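In defense of keeping too many stuffed animals

My sister-in-law has a rule that I hear quoted in our family about twice a month: one toy in, one toy out. Her kids are lovely and her living room looks like a dentist's waiting area, in a good way, and I admire her a lot. I'm also going to disagree with her here in public, where she will definitely read it (hi!).

I've been through the big decluttering thing myself. Two summers ago I read one of those books in a single evening and got up the next morning ready to fight my own house. I did the kitchen first and that went great. I don't miss the second colander. I did the coats, the cables, the drawer of takeout menus from places that closed years back. I was flying! And then I got to my daughter's stuffed animals and the whole system fell apart, and I've been thinking about why ever since.

The usual advice says to ask whether a thing gets used. Fine for a colander. But what does it mean to use a plush rabbit? My daughter doesn't play with most of hers in any way I could point to. They sit around. Then one night somebody at school has been mean to her, and a hippo that has been ignored since last August is suddenly the only one who will do. How do you put that on a chart? I'd have given that hippo away in a heartbeat, and I'd have felt very organized doing it.

My neighbor Rosalinda Umali raised four kids in a two-bedroom apartment, so she has earned her opinions, and hers is that children need a pile. She doesn't mean a collection with names and a shelf. A pile, something you can dig in. She says a kid who has three perfect toys spends all day guarding them, and a kid with a pile learns to lend. I don't know if that's true of every child but I watched her grandkids with my daughter on the landing one rainy afternoon, and they were handing bears back and forth like it was nothing. 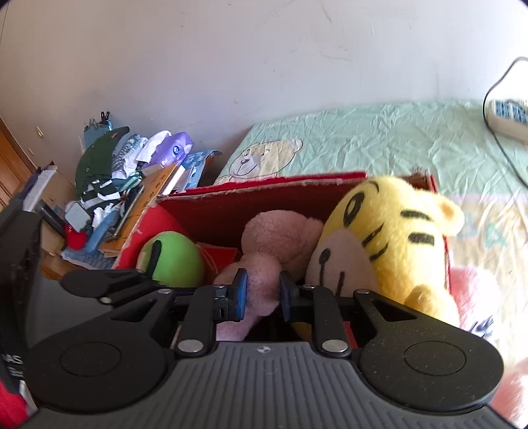

The other argument I hear is about money and waste, and I take that one more seriously. Yes, there are too many of these things in the world, and they're cheap, and they come at you from every direction. Birthday parties. Claw machines. The checkout line at the pharmacy. I've tried asking relatives for books instead and what I got was books plus a giraffe. But by the time the giraffe is in my house the waste has already happened. Hauling it to a donation bin makes me feel lighter, sure, but the giraffe still exists, and a lot of charity shops near us won't take used plush anyway. I called two of them. Both said no thanks, and one of them sounded tired of being asked.

So if you want fewer, I think the place to work on it is before they come in. Say no at the pharmacy. Skip the claw machine, or play it badly like I do. Once they're in, though, I'd leave the decision to the person who sleeps next to them.

Patricio Soler, who I work with and who has no kids and a very clean apartment, asked me over lunch if I wasn't just being sentimental. Well, yes! I don't see why that's supposed to end the conversation. We let grown-ups be sentimental about all kinds of things. He has a shelf of vinyl and no record player. My dad has kept every car key he's ever owned. We smile at that and call it character, and then we tell a seven-year-old that she has to choose her favorite ten by dinnertime.

I did try the choosing thing once, by the way. I sat on the floor with her and we made two groups, and she was so good about it, so reasonable, that it made my stomach hurt. She put a dog in the "going" group and patted it. We stopped after that and had grilled cheese. The dog is still here.

What we do now is pretty low effort. They live in whatever container is nearest, they get washed when they smell, and when she says she's done with one we find it a kid who wants it. She has said that four or five times this year, all on her own, usually in the car. Last week it was a penguin. She wants Rosalinda's youngest grandson to have it, and she'd like to carry it over there herself, so that's our plan for after supper.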